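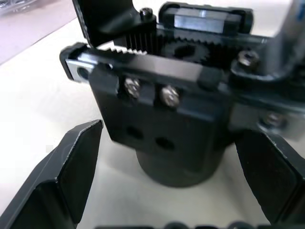 Questions we get about the Pusden benchmark, answered once so we can link to them and go back to playing it.

## What is Pusden, for those of us who skipped it?

A third-person game about hauling freight through a swamp. Cornik made it, Guthrie published it, and the built-in benchmark is a 46-second flyover of the one part of the map where nothing happens.

## So do you use the built-in benchmark?

No. We play the ferry crossing in chapter two, with rain, fog and a crowd of very detailed geese. It gives lower numbers than the flyover and much lower numbers than the press release.

## Which preset do you test?

High, at 1440p, motion blur off. There's a preset above it called Gunia, named after the swamp. It costs a third of your frame rate and improves the reeds.

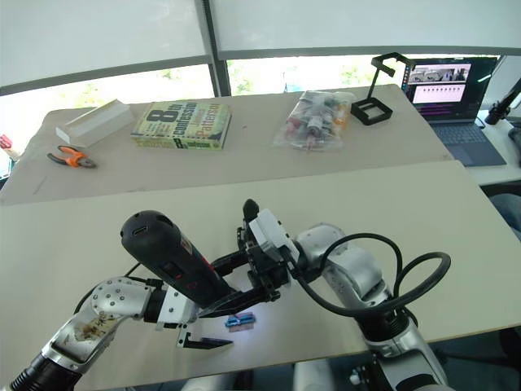
Marta-less and unsigned, one reader email put it like so: the reeds are the whole point, and testing on High is like reviewing a steakhouse by the bread. Fair enough. We added Gunia results to the bottom of each chart.

## Why is my frame rate lower than yours?

Check these before writing in:

- Shadow distance. The game resets it to 2,000 after every patch, whatever you had before. We run it at 400. 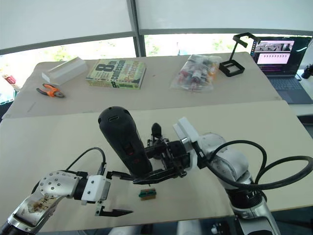 - Build number. Our charts use build 622. Earlier builds stutter whenever the map opens, and older saves keep the stutter.
- The overlay. Guthrie's launcher turns its own on again whenever it updates, so yes, check it again.

## Do you average your runs?

Three runs, middle result. If one is wildly off we restart the PC and do all three over, muttering.

## Will you retest after the November patch?

If it changes performance. The last one changed the hats.

## Can I get the save file?

Yes, it's linked under every chart. Back up your own first, as the game has a single slot and doesn't ask before overwriting it.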